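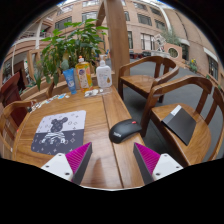

Brolton Ward Turnout Tables

Version notes and data card
Last revised 31/10/2019
Maintainer: Vichien Wattanapong

Contents

This release holds ward-level turnout for borough council elections in Brolton and Stellby, broken down by sex and by age band. It was compiled from marked copies of the electoral register, which record who was issued with a ballot paper but not how anyone voted. No table contains names, addresses or elector numbers.

There are 62 wards. Where a ward was split or renamed at a boundary review, the old and new versions have separate codes and are not joined. A lookup is supplied in ward_changes.csv. Results before the review should not be added to results after it without checking that file first.

Files

turnout_by_ward.csv — one row per ward per election, 1087 rows
turnout_by_sex.csv — same key, with counts for women, men and not known
ward_changes.csv — old code, new code, date of change
notes.txt — corrections received from users

Fields

ward_code: text, five characters. Leading zeros matter, so do not let a spreadsheet convert the column to numbers.
electorate: electors on the register on polling day.
issued: ballot papers issued, including postal ballots.
postal: postal ballots returned in time. Blank means not recorded. Zero means none.
sex_source: R if taken from a register title, N if assigned from a first name.

Assignment of sex

The register does not record sex. Older copies often give a title, and this is used where present. Otherwise first names were matched against the Wang list, which is included in the Plarent package. Names that the list marks as mixed were left as not known. The share of not known is highest in Stellby town centre, and comparisons between women and men there should be treated with care.

A sample of some 2000 entries was checked by hand. Most errors were in short forms such as Chris and Sam, which are now always coded as not known.

Known problems

Two Stellby wards have no postal figures for the first election in the series. By-elections are left out. Wards with an electorate under 1000 are given in full in the first table but have no age bands, to avoid identifying individual voters.

Uncontested wards have a row with issued left blank. Drop these before working out an average.

Updates

The next release is planned for December and will add the parish polls. Column names will stay the same. Corrections should quote the ward code and the election date.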